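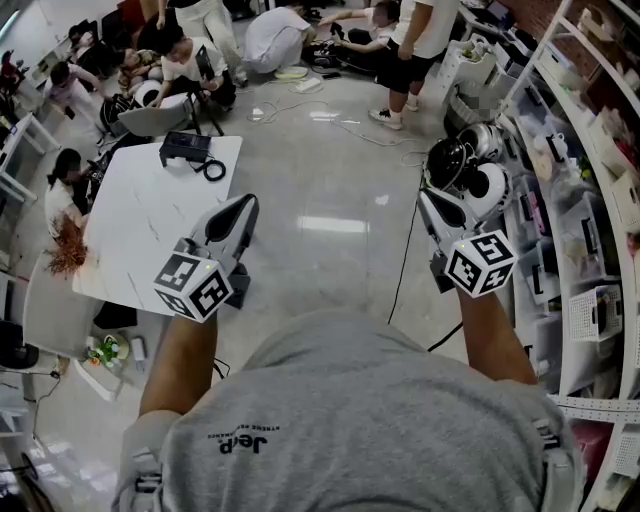 Photo courtesy of Stismont

2023-04-20

Stismont has opened orders for the Juvar, a kit of paired hand-held grippers intended for laboratories and training centers that record manual tasks for robot learning. Pilar Acuña, who directs the product program, and Maximiliano Insaurralde, its lead engineer, spoke with us about the terms of the offer and the work that remains.

The Juvar is supplied as a pair, with a marker cube fitted to each unit. According to Ms. Acuña, the decision to sell only complete pairs was made early. "Customers asked us for single units, and we declined," she said. "Most of the tasks they described to us require two hands. A single gripper would have led to a second order within weeks."

The kit may be leased for 60 days or purchased outright. Lease customers receive 30 hours of remote support, and unused hours carry over if the kit is later purchased. Replacement fingers are sold separately. Mr. Insaurralde acknowledged that the fingers wear faster than the company would like. "We have tested the current material to roughly 600 grasps on rough surfaces before the tip must be changed," he said. "A revised tip is planned for July."

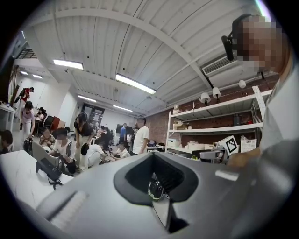

Calibration remains the subject on which the company receives the most inquiries. Mr. Insaurralde advises customers to complete it in the room where recording will take place, under the lighting that will be used. A printed square marker on a white card, such as the one beside the shelving, should remain flat and unobstructed throughout the procedure. "A bent card will cost you an afternoon," he said.

Asked about the price, Ms. Acuña said that it is quoted individually and that educational institutions receive separate terms. Service in the first year is handled by Wedine, under an agreement managed by Conceição Veloso. Requests for a demonstration may be sent to the Stismont sales office.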